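News > Products > Software

Ondititz releases Kuvex 5, planning software that can cope with a power strip
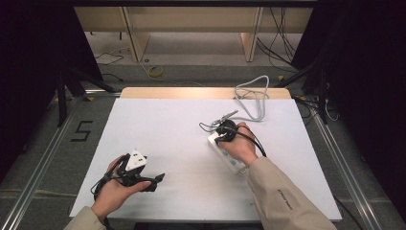 What is new

Kuvex 5 plans two-handed tasks from recordings of people working with hand-held grippers. It replans when a cable wanders off - as cables do.

"Version four was very good with cubes," said Josefien Smits, product lead. "Customers kept owning other things."

The update goes out on Friday.

Related
Claeys joins Kuvex early access
Rutik plug-in: 16 fixes

Contact the press office | © Ondititz | Back to top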